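Accueil | Programme | Interventions | Archives | Contact

Notes de l'orateur – « Trois horloges et une pince : recaler des démonstrations manuelles »

Diapo 1. Dire bonjour, vérifier le micro. Ne pas refaire la blague de Murnus sur les fuseaux horaires, elle n'avait fait rire que moi.

Diapo 2. Le problème. Un opérateur tient la pince, on enregistre l'image, la pose et l'ouverture des doigts. Trois flux, trois horloges, chacune persuadée d'avoir raison. Whitlock, notre outil de recalage, est né pour les mettre d'accord. La première version les mettait surtout d'accord sur une heure fausse.

Diapo 3. L'ouverture des doigts. On la lit sur les deux marqueurs, un par doigt. Pas de codeur, pas de câble en plus, un calcul de distance après correction du fisheye. Insister sur l'ordre : corriger d'abord, mesurer ensuite. J'ai fait l'inverse pendant tout le mois de mai et les courbes étaient très belles.

Diapo 4. Quand un marqueur disparaît (reflet, objet tenu trop haut, manche de l'opérateur). On interpole jusqu'à 17 images. Au-delà, l'épisode est coupé. Quelqu'un demandera pourquoi 17. Répondre « empiriquement » d'un ton ferme et passer à la suite.

Diapo 5. La pose. L'odométrie visuelle aime les coins, les étagères, les affiches. Elle aime beaucoup moins les grandes surfaces sombres avec des plis et des reflets qui se déplacent en même temps que la caméra. Montrer la courbe de dérive de Skikerthorpe, laisser un silence, boire un peu d'eau.

Diapo 6. Les chiffres. 1000 épisodes bruts, 158 rejetés par le filtre, dont 17 à tort après relecture. Ne pas arrondir, Prosstead a le tableau sous les yeux. Préciser que la relecture s'est faite à la main, avec du café.

Diapo 7. Démo en direct du visualiseur. Si ça plante : relancer avec l'option hors ligne, raconter l'histoire des 525 fichiers nommés « test_final ». Si ça ne plante pas, la raconter quand même.

Diapo 8. Ce qui reste à faire : détecter la dérive pendant l'enregistrement, tant que l'opérateur est encore devant la table – le prévenir le lendemain est exact mais peu apprécié.

Diapo 9. Questions. Laisser la dernière image affichée, lettres colorées sur fond noir, marqueurs bien visibles sur les doigts. 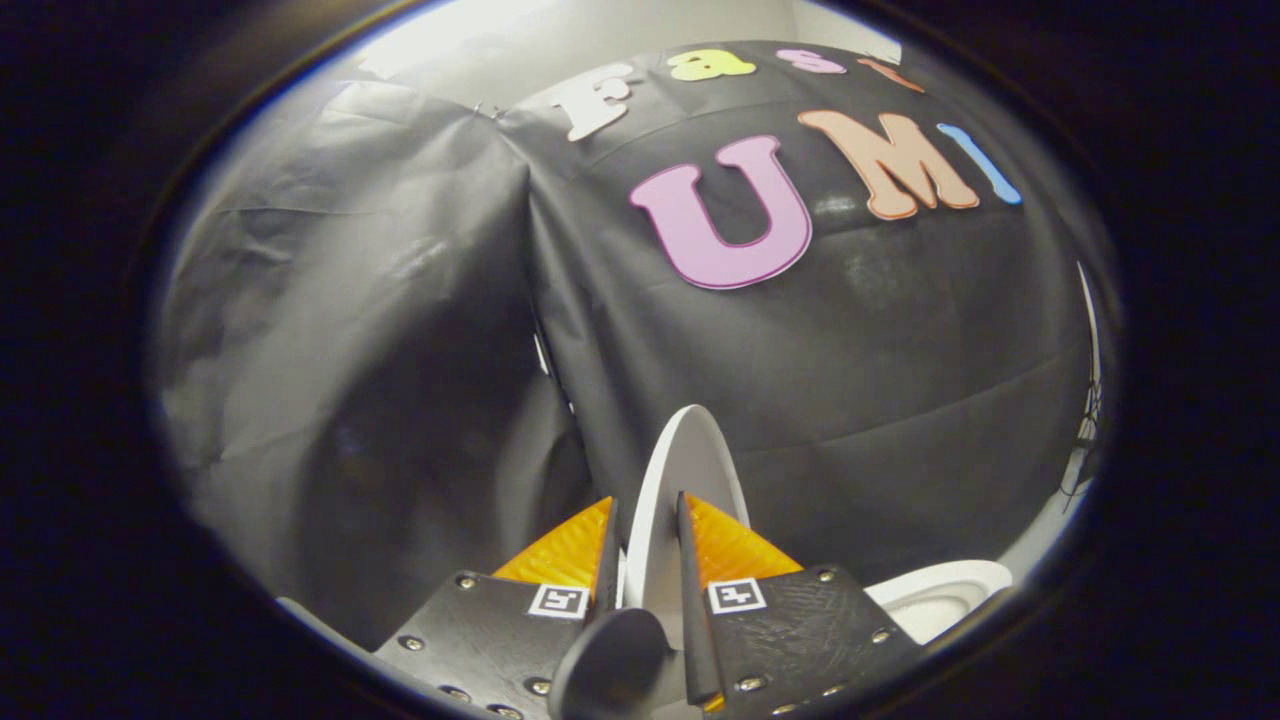 Jamie Bunting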